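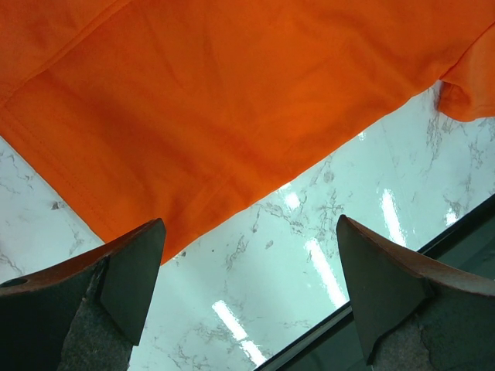 One of our classmates told us a shirt is a shirt and we should go study something that matters, like food. We wrote that down on the first day, because it turned into our best question: does it matter which T-shirt you buy, if you plan to wear it for years?

Old Shirts, New Shirts: How Long Does Cotton Last?
Final report, Consumer Science elective

Where the idea came from

Our class had been reading about how much clothing gets thrown out, and we all started looking at our own closets. Everybody had at least one shirt that was ancient and still great, and at least one that went out of shape in a month. We wanted to know why! Most of what we found online was written by people selling shirts, so we decided to ask people who wear them.

What we did

First came a survey. We handed out paper forms at lunch and at the public library, and we got 171 back that were filled in well enough to use. We asked how old the person's oldest T-shirt was, how it was washed and dried, and what usually made them give up on a shirt.

Then came the wash test, which was a lot more fun. We bought 20 plain cotton shirts, half from a discount store called Bridico and half from Loltari, which charges more than double. We measured every shirt across the chest and down the back before we started. Half of each group went in the dryer on high, and the other half hung on a rack in the prep room. We did this every Tuesday and Thursday for most of the spring. The detergent was Clallico unscented, the same scoop every time.

What we found

The dryer mattered more than the store. We did not see that coming at all. The machine-dried shirts from both stores got shorter, mostly in the first few washes, and the line-dried ones shrank much less. By the end it was hard to tell a hung Bridico shirt from a hung Loltari shirt unless you looked at the label.

Collars were a different story. The cheaper collars went wavy sooner, even on the rack. We think it has to do with how much stretch is in the ribbing, but we ran out of time to test that properly.

In the survey, holes were the top reason for giving up on a shirt, and stains came next. Fading was way down the list. A lot of people wrote in the margins that they like a faded shirt better, and one person drew a heart next to it.

Problems

We lost 2 shirts from the count when someone used them as rags (they were in the wrong bin, our fault). Our tape measure also got swapped for a stiffer one in week three, so the early numbers may be a little off from the later ones. The Peeters machine in the prep room has no temperature readout, so "high" only means the setting on the dial.

Cost

We spent $392, nearly all of it on shirts. The detergent was donated.

If we did it again

We would add a blend, probably cotton and polyester, and keep going through May so the collars had time to really fail. We would also weigh the lint. There was so much lint, and all of it used to be shirt! The raw measurements are in the blue binder in the prep room, second shelf, along with the blank survey form.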